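4. First run on the street map

Your team has installed the simulator (section 2) and argued about the robot's name (section 3, such as it was). Time to put the thing outdoors, where it can only damage polygons.

4.1 Open Skasley and choose Villanueva from the map list. Plolmont is also there. Leave Plolmont alone until May, when the club heats start and you will be sick of the sight of it.

4.2 Set the texture budget to 3,000. The school laptops will make a noise. Wait.

4.3 Pick the Corner start. The brick building should be close on your left, with open paving between you and the kiosk, meters and benches on the far side.

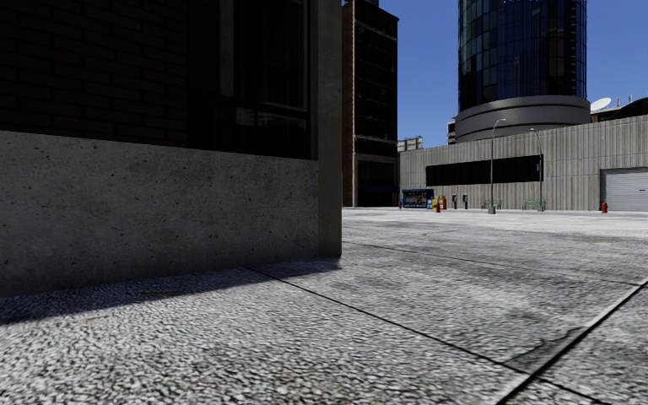

Can we use a different start point for practice?
Any start on the map is fine for practice, but scored runs must begin from Corner.

4.4 Load your team's controller file. If Skasley reports "no controller", you have loaded last week's empty template. Every team does this once, and one team has done it 4 times.

4.5 Set the speed limit to 100 in the Drive panel. The default is 200, chosen by someone with great faith in Year 9 steering code.

CAUTION: Do not raise the speed limit while the robot is moving. The physics engine takes it personally and you will have to restart from 4.1.

4.6 Press Run and let the robot drive forward across the paving. Watch the depth readout as well as the view. Hard shadows and the dark joints between slabs are the usual culprits when a line follower decides it has found a line. If yours sets off along a joint with every sign of confidence, raise the contrast threshold one notch and try again.

4.7 Stop the run and save a still from the viewer (Ctrl+S). Name it with your team name and run number. "final_FINAL_new" is not a run number.

NOTE: Stills are saved in the Drosik folder on the shared drive, a name left over from an earlier project that we have all stopped asking about.

4.8 Check your still for landmarks your code can use. Tall, thin things such as lamp posts are good for bearings. The yellow and red newspaper boxes suit colour detection, provided your thresholds aren't so generous that the hydrants join in. 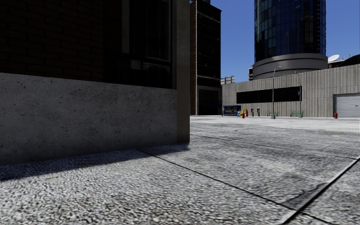

Fig. 4b. Villanueva map, view past the brick corner to the far side of the plaza.

4.9 Write down the landmark you chose and the colour or shape values you used. Charito Buenaventura signs off log sheets at the end of each session and has nearly perfect recall of the ones she didn't get.

4.10 Close the map before shutting the lid. Skasley keeps running otherwise, and the next team inherits a flat battery and your robot wedged against a wall.

If the map loads but the sky is black, go to section 7. If the robot falls through the pavement, section 7 won't help - reload the map and start again from 4.3.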